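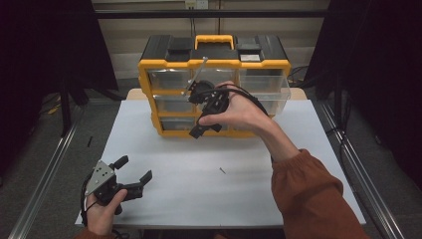
THE SCREW DRAWER REPORT

Your correspondent has now spent most of March picking up screws, putting them down, and writing a number in a box. Those of you who joined Uren to work on the future of anything may wish to skip to the section on parking.

For everyone else, this is where we are with the hand-held grippers.

Back in the winter we agreed to pick one pair for the small-parts work and stop arguing. Two candidates made it to the bench. The Dandness pair is the one most of you have seen: black, cabled, with the triangular metal plate on the side that catches on cardigans. The Clestholm pair is lighter, has no plate to speak of, and came in a much nicer box. Glenys Crabtree has asked me to record that she liked the box, and that she was told the box wasn't a criterion.

The task was chosen by Tracey Birkett, and she chose it out of spite. Open a clear drawer in a parts organizer, get a small screw out or put one away, close the drawer. A child can do it. A child has fingertips. We had two black pads at the end of a lever, and a fair amount of pride.

There were four of us holding the things over the whole trial, which is the entire small-parts group apart from Reece Sowerby, who kept the score and therefore had the use of his thumbs at lunchtime. Between us we logged 655 attempts. An attempt counted if the screw ended up where it was supposed to be and the drawer ended up where it started. It did not count if the screw ended up in the carpet. We had a long talk about whether it counted if the screw ended up in a sleeve. It does not.

Before anyone writes in, yes, we know a parts organizer is not a fair test of a gripper. It isn't a fair test of a person either. The drawers stick when you want them loose, and they slide when you breathe near them. That was the appeal. The last trial used foam blocks, and every gripper we own scored beautifully on the foam blocks, and then we took them next door and they couldn't pick up a washer.

WHAT WE LEARNED ABOUT SCREWS

A screw lying on a smooth white table is a horrible object. It rolls in a little arc around its own head, so if you nudge it you have to chase it in a curve. Pinch it too near the tip and it pivots. Pinch it by the head and it comes up sideways, and now you have to get it into the drawer like a sofa through a front door.

The Dandness fingers are good at this once you have the angle. The angle is "pointing nearly straight down, elbow up, as if pouring tea for somebody you dislike." Wendy Wainwright found it on her first morning and then couldn't explain it to the rest of us, which cost us most of an afternoon. Her eventual advice was to stop looking at the gripper and look at the screw. I pass it on for what it's worth. It worked for Tracey. I went on looking at the gripper and went on missing.

The Clestholm fingers close faster and feel lovely doing it. They also close slightly past each other when you squeeze hard, and a small screw takes this as an invitation to leave. We have found most of them. If you sit at the far end and feel something in your shoe, please return it to the tray by the kettle.

WHAT WE LEARNED ABOUT DRAWERS

Drawers are where the trial got personal.

You'd think opening would be the hard part. You get one finger over the lip and pull, and nine times out of ten it comes. The tenth time the whole organizer comes with it, and you need the other hand to hold it back, and the other hand is also a gripper, and now you're wrestling a toolbox with two pairs of tongs.

Closing is worse. People kept closing the drawer with the side of the gripper, the way you'd shut a kitchen drawer with your hip. On the Dandness that means the metal plate meets the plastic, and the noise goes right through the office. Lorraine Wragg, who sits on the other side of the wall and was not consulted about any of this, sent a message at 4 on Monday that consisted of one word. We have since agreed to close with the fingertips. Scores dropped for a day and then came back.

There was also a lively disagreement about whether to put a bit of weight in the drawers. Tracey said empty drawers skate about and aren't like real life. Reece said if we started adding things to the drawers we'd have to write down what we added, and looked so tired as he said it that we left the rule alone until the second round. In the second round everyone could put what they liked in the drawers they weren't using. He was right about the writing down.

THE CABLES, AGAIN

I had hoped to write one of these without the cables in it.

Each gripper in the Dandness pair has a cable that runs back past the wrist. Worn over the back of the hand, it tugs when you reach. Left to hang underneath, it sweeps the table, and anything small on the table goes along for the ride. Reece has a separate column on the score sheet for screws lost to cable, and I'm sorry to say the column has filled up.

We tried a strap at the forearm. We tried a clip at the collar, which made everyone look like they were being led somewhere. What we've settled on is a loose loop on the outside of each wrist, with enough slack to reach the back row of the table and no more. It takes a minute to set up and you have to redo it if you sneeze. Fothergill, who supply the cable, say a softer one exists. They've been saying so since before Wendy started here.

The Clestholm cable is thinner and never got in anyone's way. I'd make more of that if it hadn't also come out of its socket whenever it felt unappreciated.
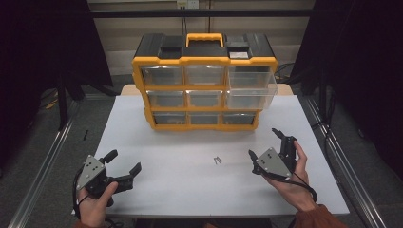 THE NUMBERS, SUCH AS THEY ARE

Reece would like it known that the sheet is on the shared drive, that it has notes, and that the notes are there to be read.

For those who won't: the Dandness pair finished at 89 percent. The Clestholm pair finished lower than that, and we're not printing the figure until we've rerun the attempts where the cable fell out. Glenys feels strongly that a gripper shouldn't be marked down for being unplugged. Tracey feels strongly that it should. They share a desk, so if you're passing, be kind.

I'd be careful with the 89. A good part of it is practice. By the last week all of us could do the top drawers half asleep, and I have reason to think one of us did. The bottom row is another matter, since you have to drop your wrist nearly to the table to get a finger over the lip, and with the plate on the side there's only so far the wrist will go before something scrapes. If you took the bottom row by itself the figure would be sadder. It's in the notes.

Two-handed attempts also did better than one-handed ones, by enough that we've stopped allowing the one-handed kind. Reece was against this for reasons of consistency. Everyone with a sore arm was in favor.

WHAT HAPPENS NEXT

We're keeping the Dandness pair for small parts. The Clestholm pair goes to the packing bench, where the objects are the size of a shoe and don't run away. It goes with its box. Glenys has asked to keep the box.

Before the next round we'd like to do the following, in whatever order people get to it:

- Turn the plate around, or at least round off the corner nearest the drawers. Wendy has a file and has been told to wait for permission. I'd get the permission to her soon.
- Try a softer pad on the fingertip. The present ones are fine on metal and slippery on clear plastic, where half the job is.
- Mark the table. A bit of tape to say where the screw starts would save us the daily debate over whether somebody has put it down somewhere flattering.
- Chase Fothergill about the cable. I've volunteered somebody for this and will tell her when she's back from lunch.

We also need two more pairs of hands, ideally belonging to people who've never tried it. The four of us are too used to it now and have all picked up the same bad habits, such as holding our breath. A session is under an hour, including the part where you say it's easy and the part after that. No experience needed. Short sleeves are a help. Bring your reading glasses if you own any, and don't let Tracey tell you what her first score was, because the sheet says otherwise.

Sign up with Reece. He'll ask whether you're left-handed, and he'd like a straight answer this time. One of last month's starters said "sort of" and it has made a mess of a whole tab.

PARKING

The side gate is still stuck. Use the front.

You are receiving this newsletter because you signed up for updates from the Uren small-parts group. Manage your preferences or unsubscribe at any time.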